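4 min read

Brendunari has published a revised code of practice for small two-arm robot cells used in sorting and handling tasks. The code, released Jul 22, 2020, sets out how work areas should be arranged, how cables should be secured and how task records should be kept.

Sorting toy bricks and similar small parts is the reference task used throughout the document.
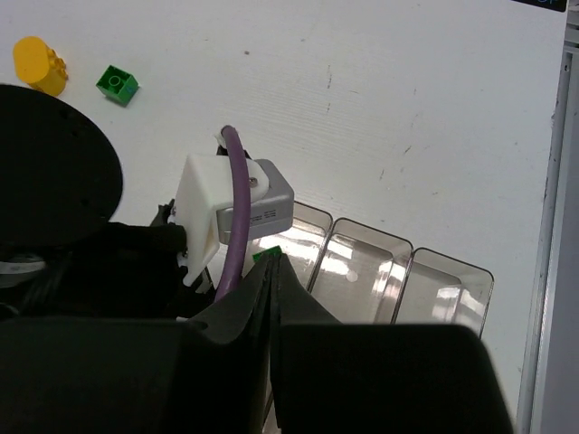
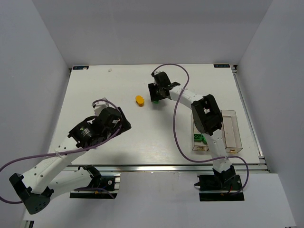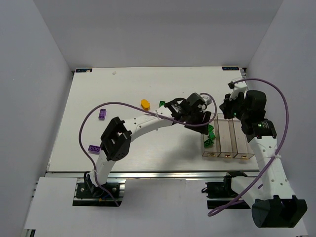 Sorting toy pieces with two-arm robot cells.

The revision replaces guidance that had been in use at member sites without major change. A draft was opened for comment in March, and 1,078 responses were received from operators, integrators and training providers. Most dealt with shared reach, meaning the part of a work surface that either arm can enter. The earlier text left this to the judgment of each site. Under the new code, the shared area must be set out in writing before a task is approved, together with a statement of which arm has priority within it.

Cable routing is covered in a separate section. Cables that travel with a moving arm must have enough slack for the full range of motion, and must be checked at full extension before each work period. Fixing points are to be inspected whenever a wrist or gripper part is changed.

The code also addresses receiving trays and containers. Sites are asked to record the position of each container at the start of a task and to stop work if it has shifted. Parts that land outside a container are to be logged as misplaced, even where the arm later recovers them. Brendunari said that sites had been recording such cases in different ways, and that results could not be fairly compared.

The requirements were tried out at two sites, Rakena and Brusthorpe, over 18 weeks. The sites completed 1,860 recorded tasks under the draft rules. Written comments from both led to changes in the final text, including a shorter daily checklist, now reduced to 5 entries, and a clearer definition of a completed placement.

Fastitz, which supplies training to member sites, will update its course materials to match the code. Operators who hold a current certificate will not be required to repeat the full course, but must complete a supplement on shared reach and record keeping.

Existing cells may continue to operate under the former guidance until their next scheduled review. New cells must meet the revised code before they are placed in service. Requests for an extension should be made in writing and should state the sections concerned.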